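Glaze notebook, September
Monday, first entry after the kiln repair

Grundby kiln back in use. New thermocouple fitted, old elements kept in. It climbed evenly to the middle of the range and then slowed, same as before the repair, so the thermocouple was not the whole problem. I have written the hold times on the card taped to the kiln door. Please use those and leave the ones in the old folder alone, they belong to the previous sensor.

Unpacked the green test firing this morning with Yuzuki Sasaki. 21 tiles, all on Toom stoneware, all dipped and none brushed. The bottom shelf came out darker than the top, which makes it hard to compare tiles across shelves. Next time one control tile goes on every shelf. I wrote that in the spring as well and then did not do it.

Results by group:

Low iron, base as written: clean melt, glassy, slightly blue in the thick parts. Pinholes along the rims of two tiles. Could be dust from the shelf above.

Low iron, extra whiting: runs more. One tile stuck to its prop and took a chip out of it. Colour nicer, greener and softer. Crazed all over by lunchtime, you could hear it pinging on the bench.

Low iron, extra silica: no crazing so far. A bit dull on the shoulders. Yuzuki thinks it wants a longer hold and I agree.

Higher iron: too olive for what Inese wants. Keep the recipe, it would suit the darker body. 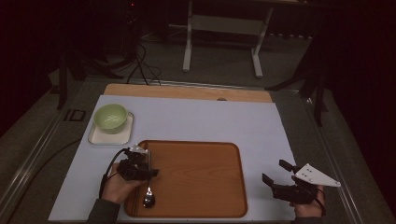

The colour target is still a matter of opinion. Inese Siliņa asked for a green that is light enough to look clean under food and does not turn grey in the evening under the kitchen lamps. We went over it again and the word "celadon" did not help, as we each mean something different by it. For the next round I am going to stop arguing from tiles and work from a whole shape. The pale green bowl on the small square saucer is near enough to what she describes, and a smooth rounded inside like that one lets you judge the colour on a curve, where a flat tile always looks paler. White next to it is useful too. Against the grey bench every one of our tiles looked greener than it did on the windowsill, and I no longer trust any note I made at the bench alone.

Crazing. Put the uncrazed tiles through freezer and boiling water in the usual way. The extra silica group held. Base recipe went on the second round, fine lines only, visible with ink rubbed in. I would not sell that as tableware. Drop the base as written and carry on from the silica version.

Materials. We are nearly out of the old feldspar. The Kurnine replacement arrived in a paper sack with one corner torn, decanted into the lidded bin and labelled. It feels finer between the fingers and it stays up in the bucket longer. Do not swap it straight into the recipe. I mixed one small line blend, old against new, and those tiles are drying on the rack by the door. Yuzuki has scratched the blend marks on the backs.

Batch for the next firing: 637 g dry, silica version, old feldspar to the last of it. Sieved twice. It was too thick after the first sieve and I added water by eye, then remembered to weigh the cup, then found I had already poured some of it back. So the water figure is missing for this batch. Checked it by dipping a broken bisque piece and scratching through: thin postcard, fine for now.

Cutlery marking. Still to do on the silica tiles. The duller surface worries me more than the glossy one did. Ordinary spoon, firm pressure, ten strokes on the flat and ten on the edge, then wipe with a damp cloth and look again. If the grey lines stay after washing up liquid, write it down as a fail, however faint they are. The old matt white passed with me and failed with Inese, and hers was the better test. 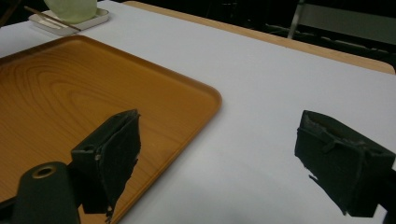

Wood-grain tray, with the white dish and thin wooden stick beyond it.

Clay bodies. Inese wants to know whether the same glaze will go on the Dradau porcelain. My guess is that it will be paler and will craze sooner, as the fit on stoneware is only just right. Not worth a full set yet. Two tiles in the corner of the next firing will tell us enough. Porcelain tiles are already cut but they have warped under the board, so turn them before they go in the bisque.

Foot rings. Several pots from last week had glaze left on the foot. Wax was too cold when it went on. Warm it first and let it dry until it stops looking shiny. Wipe anyway.

To do:
Control tile on each shelf, top, middle, bottom
Look at elements, order if the slow climb happens again
Marking test on silica group
Line blend into the kiln once dry
Ask Inese to look at the greens in the evening, at her place, under the lamp she means
Scrape and rewash the chipped prop shelf

Kiln set for tonight, bisque only, slow. Vent lid open until the first check at nine. Yuzuki is doing the first check and I will do the late one.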